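Glass-top fault (Drorance)

The glass-top fault, known inside the company as "the floor problem," was a perception failure in the Drorance household tidying robot, built by Keogh and fitted with Clemix depth sensors. The robot saw through transparent tabletops, took the rug underneath for the surface, and tried to set things down on it. Glass tables objected.

History

The fault came to light in December during overnight trials at Borngate, a showroom fitted out as a living room. At 2330 the robot was told to return a water bottle to a coffee table. It lowered the bottle at full placing speed toward a point well beneath the glass and kept pushing after contact, having been told by its own map that there was nothing to contact. The tabletop cracked. The log recorded the job as "placement in progress" for 12 minutes, until test engineer Elsie Lockwood pressed the stop button.

An earlier report by Greer Crichton had described the same behavior and had been closed as "table not found," a fair summary of the robot's position.
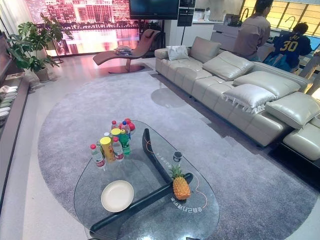
Why didn't the robot stop when it touched the glass?

The force limit applied only in the last stretch before the expected surface. Since the robot believed the surface was the rug, it was still in free travel when it reached the tabletop, and light resistance in free travel was put down to stiff joints.

Investigation

Tudor Moldovan led the review. His team repeated the task 896 times on clear, tinted and frosted tops. Frosted glass gave no trouble. Clear glass over a shaggy rug was the worst case, and also the one featured in the sales brochure.

Correction

Keogh made the force limit active at all heights and cut placing speed to 100 millimeters per second. Alistair Cowie, who wrote the original motion code, argued that the old speed had tested well. It had, on oak.

Later versions also treat a group of objects hovering in midair as evidence of a table.

See also: Transparent object detection; Contact sensing; Borngate trials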